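Workshop log > Two-arm build > Folding > Left gripper lets go early

Opened by Hubert Baran, Tuesday, status: still open

Hello all, and sorry in advance for the length of this one! The trouble is the left gripper on the Jiltham arms. It takes hold of the cloth nicely enough, starts to lift, and then the fingers relax before the fold is finished. I first noticed it in March and blamed the cloth, which was unfair of me.
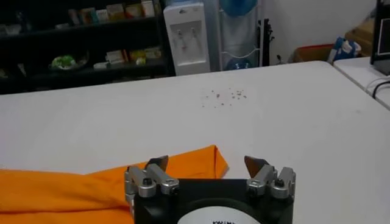

I began with the easy things. Fingertip bolts nipped up, wrist cable unplugged and pushed firmly home, Nosetti driver restarted. No change at all. The grip limit was set to 2,000, so I raised it to 3,000 and had a few lovely folds (I did get rather excited), and then it started dropping again.

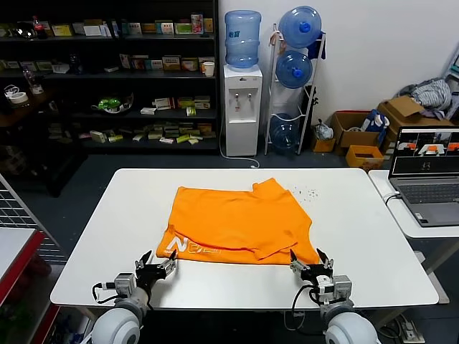 Lis suggested swapping the left and right grippers over, a very good thought, and the fault stayed on the left side. So I'm now fairly sure the gripper itself is fine and we're looking at the wrist cable or the settings file. The log shows a timeout at 700 ms on the left only, and the right has never once complained.

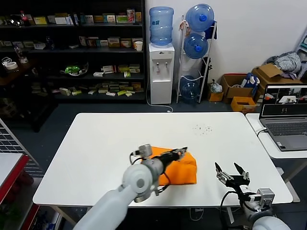

I've ordered a spare cable from Undwood and put the limit back to 2,000 for now, so please leave it there if you're using the arms in the evening. If anyone still has the settings from version 9, I'd dearly love a copy to compare with mine.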